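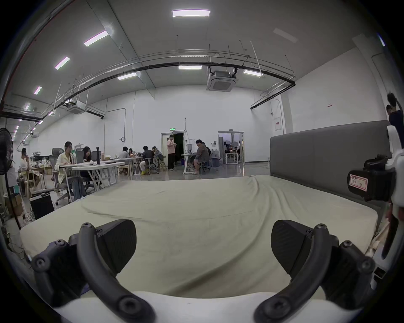
How do you get a fitted sheet to lie smooth on a big mattress when it keeps going into wrinkles?

Start at the headboard end, do both of those corners first, then walk down to the foot and pull the slack towards you before tucking anything.

pisharody_linens wrote:
I've had this argument at home for 20 years, so I may as well have it with all of you! Ours is a cream cotton sheet, bought in May, and it looks lovely for as long as it takes me to fetch the pillows (and then it's all folds again, mostly up by the headboard).

kettle_and_toast wrote:
Sorry, I don't agree about the headboard end. If you've got a tall upholstered one like mine you can hardly get your hand down behind the mattress, and by the time you've wrestled with it you've pulled everything crooked. I do one corner at the top, then the opposite one at the foot, and the other 2 last of all. My mum did it that way and her beds were a picture.

burdale_bev wrote:
Opposite corners every time, kettle! Though I'd want to know how deep the mattress is before blaming anyone's technique. A sheet that's too roomy will wrinkle whatever you do, bless it.

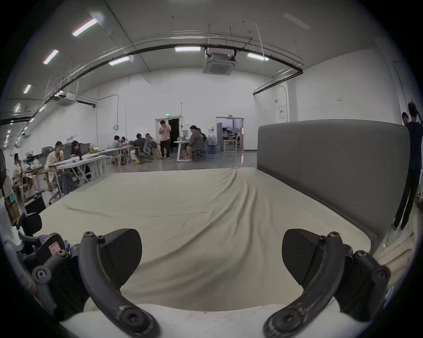
Stelirier
Moderator, Beds and Bedding
27 October 2025

Lovely to see this one going again. I've got a soft spot for a pale beige sheet against a grey headboard, and I'm afraid that's just the pairing that shows you every crease. A long diagonal fold running in from the far edge usually tells me one corner is carrying more cloth than its neighbour, so I lift that corner right off, give the sheet a good shake and start again from there. Tugging at the middle only moves the fold somewhere else, in my experience, and I've done a fair bit of tugging.

kettle_and_toast wrote:
So that's a vote for diagonals, then :)

Stelirier wrote:
Half a vote! I still do the headboard end first, I just pull the bed out from the wall to do it.

datorar wrote:
Am I the only one who irons? 200 thread cotton, a bit of steam while it's on the bed, all done before the tea's brewed.

burdale_bev wrote:
Ironing on the mattress! I'd be frightened of scorching it. Straps underneath for me, the elastic sort that clip on, and they've never let me down yet.

pisharody_linens wrote:
Thank you all, this is so kind. I measured, and the sheet is deeper than the mattress by quite a bit, so Bev wins that one. I'll try the straps first and report back when I've changed the bed.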